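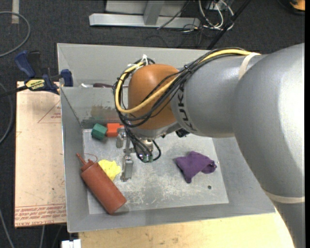
Flultcombe to host its first outdoor juggling festival this August

26 February 2024

Flultcombe Juggling Club is delighted to announce that the town will have a juggling festival of its own this summer. The Flultcombe Catch will run over 2 days in August on the playing field behind the leisure centre, with workshops, a public show and a lot of open space for throwing things about.

The club has met in the leisure centre's sports hall for 15 years, and members have talked about a festival for most of them. With the field now booked and the big top reserved, tickets go on sale today. There is room for 500 people, camping included.

Workshops will run from mid-morning until teatime on both days. Complete beginners can start with scarves and beanbags in the small marquee, where an introduction to the three-ball cascade will be repeated through the day so that people can drop in whenever they like. More experienced jugglers can look forward to sessions on club passing, diabolo, devil stick, contact juggling and siteswap (the number notation jugglers use to write down patterns). There will be a separate poi and staff area at the far end of the field, well away from the tents.

Ferdinand Tanner, who is organising the festival for the club, said: "I learnt to juggle at a festival very like this one, from a complete stranger who spent her whole lunch break picking my dropped beanbags out of the long grass. I've wanted to put one on here ever since. We've got a lovely flat field, a tent tall enough for five clubs and a wonderful bunch of people coming to teach. If you have never juggled in your life, please come. I can't wait!"

The passing duo Neslow will top the bill at the public show on the first evening. They will perform their new club routine in full, and will teach a passing workshop the following morning for anyone who can already keep three clubs going. Joining them are Fudon, a diabolo troupe whose act uses up to 5 diabolos across the stage at once, and the ball juggler Mwakyusa, who is known for long, slow bounce patterns set to live cello. A short open stage will come before the main acts. Anyone with a festival ticket can put their name down for it, with a limit of one act each.

The second day ends with the traditional games. Expect a club balance, a five-ball endurance contest, a race around the field while juggling three of anything, and the combat ring, where the last person still juggling wins. Under-twelves will have their own set of games just before lunch.

Spare equipment can be borrowed free of charge from the club's kit table, and a stall will sell balls, clubs and rings all weekend. Hot food and drinks will be served beside the big top. The workshop tents, big top and toilets all have level access, and a quiet tent will be open throughout.

Tickets

Weekend tickets include camping, all workshops and the evening show. Day tickets and show-only tickets are also available. Children under 5 go free. Tickets can be bought at the leisure centre reception or from the club at its weekly meeting.

Jugglers who would like to teach a workshop are warmly invited to get in touch with the club before the end of spring. Teachers receive a free weekend ticket.

Ends

Press enquiries: Ferdinand Tanner, Flultcombe Juggling Club, care of Flultcombe leisure centre. Interviews with the organisers can be arranged on request.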